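Preparing and Conducting a Robot Arm Demonstration for Visitors

Onthorpe Automation Laboratory
Guidance for staff hosting open days

These instructions apply to all public demonstrations held in the Onthorpe teaching laboratory. They assume that the host has completed the Kos operator course and has booked the arm through the Minton desk. A standard visit lasts 90 minutes, of which 40 are spent at the bench.

Before the visitors arrive

1. Clear the demonstration table of everything except the arm and the rack. Items removed from the table go on the shelving beside it.

2. Place the rack within easy reach of the arm and load the saved program for that position. The program number for the open day routine is 596. Do not edit this program. Hosts who wish to vary the routine should save a copy under their own initials.

3. Check that all cables along the arm have enough slack for the full range of the routine. A cable that pulls tight at the elbow must be refastened before power is applied.

4. Run the routine twice at reduced speed with no one else in the room. Keep one hand at the emergency stop throughout.

During the demonstration

5. Ask visitors to stand behind the floor line. Groups larger than the line can hold should be divided, and the second group taken first to the Killent display in the corridor.

6. Introduce the arm while it is standing still. Name the base, the elbow and the wrist in that order, and point to each. School groups usually follow the movement more easily once they have these three words.

7. Announce each movement before starting it. Bring the tool down toward the rack slowly, and pause above it so that visitors can see the distance that remains.
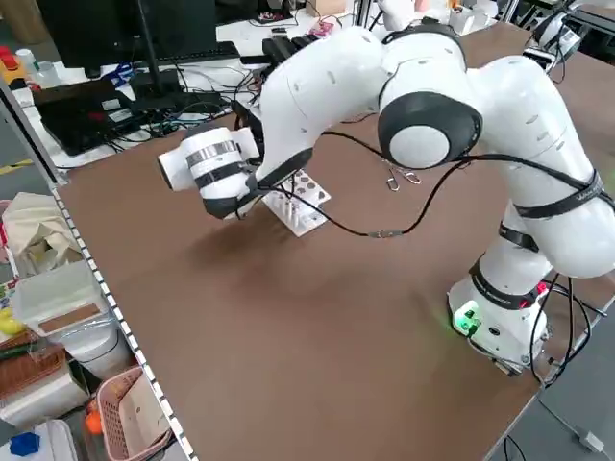
Thitima Yimyam asks that hosts hold this pause longer than feels natural, as visitors at the back need time to change places with those in front. She would also prefer that questions be taken at this point and not saved for the end, when half the group is already looking for its coats.

8. After questions, complete the routine and return the arm to its rest position. Visitors may approach the table only when the power has been switched off and the host has said so aloud.

Closing the session

9. Enter the number of visitors in the bench log. Last year's total was 1,931, and the log is the only source for this figure.

10. Report any unplanned stop to the Minton desk the same afternoon, including stops made by the host as a precaution.

Onthorpe Automation Laboratory | Contact the Minton desk | Copyright Onthorpe, all rights reserved | Back to top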